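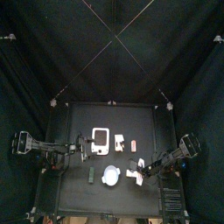
Open day at Olico, Narnudora

Our group went to the Olico open day in September. There were 21 of us on the list and we met at the side entrance at nine thirty, because the front one is on the street side and has no parking. Bongani Botha signed us in and handed out visitor badges. Coats and bags went into a locked room off the hallway, and we were asked to keep drinks out of the work areas.

The building used to be a furniture warehouse and still feels like one. The ground floor is storage and receiving, and the upstairs is split into rooms of different sizes with a long hallway down the middle. We started downstairs. Kgomotso Msimang runs the store and had pulled out several bins for us to look through. The store holds 165 kinds of small household items, kept in gray bins with a printed label on the front and a matching card inside. Anything that leaves the store gets written on the card with the date and the room it went to. She said the cards were her idea and that the computer list is usually a day behind them.

We were allowed to handle most of the items. Some in our group spent a long time on the door hardware and had to be called to catch up.

Upstairs we saw two rooms. The first was the bench room, with hand tools, a drill press and a wall of drawers. The second was the one most people had signed up for, where the small items are laid out on a black table. Black fabric goes up the left and right sides and across the back, with a pair of light cords crossing overhead, so it looks a bit like a tent. The table is matte black with a low raised border. There were six things on it, set out in two rows.

White items stand out very clearly on that surface. One was a flat device like a tablet, with a thick white border and a dark square screen. Elsewhere there was a cube-shaped block, also white, with black pegs sticking out of the side. I had walked past blocks like that downstairs without giving them a second look. 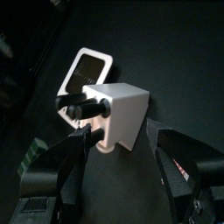

The block has a smooth matte finish and slightly rounded edges, and there is a stepped notch low down on one side that I missed at first. The pegs are black and a little glossy. Ntombi Mokoena from our group asked how they keep the white pieces clean, and the answer was a dry cloth after every use and nothing wet. The black surface gets the same treatment, and it shows lint badly.

After that we had coffee in the break room and a short talk by Nokuthula Matlala on how new items are chosen. They buy 50 a year, mostly from ordinary stores, and keep the packaging flat in case something has to go back. Items that chip or crack are taken out of the bins and put on a shelf by the back stairs. A few of us asked if the old ones were for sale. They are not at the moment.

The tour ended at noon. Lunch was on our own, and most of the group walked to the Nkuna bakery two blocks down, where the soup was good but the line was slow.

A few notes for anyone going next time. The stairs are steep and there is no elevator. The side entrance is easy to miss - look for the green mailbox. Signed-up visitors only, and Bongani closes the list when it is full. Questions about the next date can go to Drahomíra Skála, who is keeping the list for our group.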